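Friday, late

Book count day. The library at Garside has to be inventoried before the end of August, and I had two fifth grade parents and Deividas Ots, who is new and teaches sixth grade science. We started at eight and were done with fiction by lunch. The system said 266 chapter books on the low shelves and we found 220. Last year it was worse.

Most of the missing ones are the Bosto mysteries. Kids keep those. I would order another set but the budget form is already in, and I spent what was left on the beanbag covers. I will ask the front office to put a line in the back-to-school letter asking families to look under beds.

Deividas had questions about the reading log. He wants to know if sixth graders still have to get a signature every night. I told him the rule is on paper but that half the teachers stopped checking by November. He said at his old school they had eight minutes of talk about books on Monday mornings and no log at all. I liked that. I said he should bring it up at the staff meeting, and he said he would rather wait until people know his name.
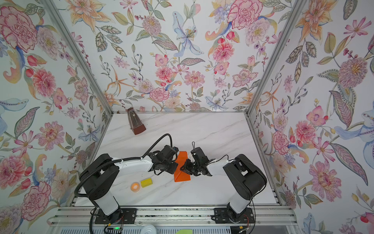

After lunch we did nonfiction, which went faster. The animal section is in bad shape. I pulled eight books with loose pages and put them in the repair box — the shark one is past saving. The parents left at two. One of them took the repair box home with her and says she has the right tape.

Then the schedule came through. Kindergarten has library on Tuesday right after recess again. I asked in May for that to be changed. They come in hot and thirsty and it takes half the period to get them on the rug. I wrote back and asked if they could trade with second grade. No answer by the time I left.

The Voviva people called about the new checkout scanners. They will come the week before classes and the training is an hour. I asked if the old student cards will still work and the man did not know. If they don't, I have more than a morning of printing ahead of me.

Home at five thirty. Ate the rest of the soup. My knees hurt from the low shelves. Tomorrow I want to cut the letters for the hall board, blue this time, and call Mom before noon.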